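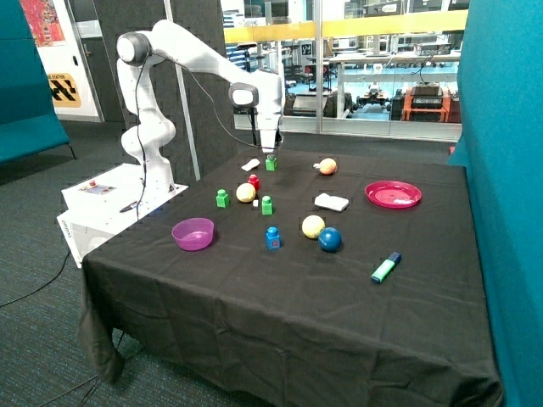 Entry, May, 9:40 a.m. Cosden intake records

The legal clinic received 100 asylum case files from the Cosden shelter. Golnar Naseri entered 85 of them before the noon break. The remainder lack a hearing notice and are held in the Kermani folder.

Arrival dates are to be copied as written on the form, even where the two pages differ. Spelling of family names follows the passport.

Open item: the Skiltard database rejects case numbers above 2000. Request sent to the county office; no reply yet.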